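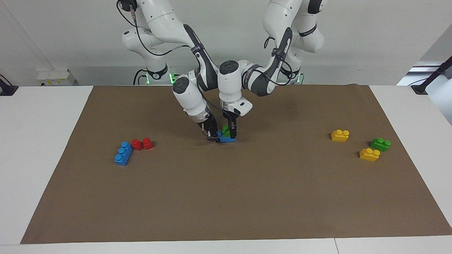
Figure 2. Two white robot arms with their grippers at a small stack of toy bricks, on brown paper.

4.2 Detours, and how people own up to them

I should say straight off that I came to this part of the project with a bias. I'm a detourer myself. The whole study grew out of a June bus trip to Unham that was supposed to be an overnight stop and ended up eating most of my winter break (I'd met someone, the bus left, I wasn't on it). So when Kohei Kinoshita and I started coding the 741 blog posts in the Pisard archive, I was already hunting for my own story in everybody else's. Kohei did the second pass without seeing my codes, and thank goodness for that.

By "detour" I mean any stretch of a trip the writer says they hadn't planned when they left home. That sounds simple enough until you've read a few dozen of these posts! A missed ferry counts. A changed hostel booking in the same town doesn't. We argued for a whole arvo over a bloke who had flown 3000 kilometres to surprise an ex and then described the trip as "just sort of happening". I wanted him in. Kohei pointed out that you can't book a return fare by accident, and in the end we gave him his own code, which we called the disowned plan. It got used far more than either of us expected.

The disowned plan is my favourite thing to come out of the coding. These writers have quite obviously organised something, often at some cost, and then they tell it as though the wind blew them there. Romance is nearly always in the neighbourhood. Pattinasarany's idea of the reluctant itinerary gets close to what I'm describing, although her travellers are reluctant at the time and ours seem to become reluctant later, at the keyboard, once they know how the thing ended. Where the relationship worked out, the planning tends to creep back into the story and gets a bit of polish. Where it didn't, the author was only ever passing through.

I also did 14 follow-up interviews over video, mostly in the evening my time, with bloggers who still answered the contact address on their pages. I asked each of them to read me their own opening paragraph aloud before we talked about it, and I'd recommend it to anyone doing this sort of work. People laughed, or groaned, or stopped partway through to correct themselves. One woman got as far as "I never meant to go to Gillov" and said, well, I'd bought the boots for it. She then told me a completely different version of the trip, with a spreadsheet in it, and a much nicer colour to the whole thing.

Of those interviewed, 9 offered a revised account of how the detour began without my asking for one. I'm wary of leaning on that too hard. A person on a call with a curious stranger wants to be good company, and an honest-sounding confession is good company. I was probably fishing, too; my transcripts have me saying "oh, same!" more often than a careful interviewer ought to.

Even so, the revised versions line up with the disowned-plan posts closely enough that I've kept the two sets together for the analysis of endings in 4.3.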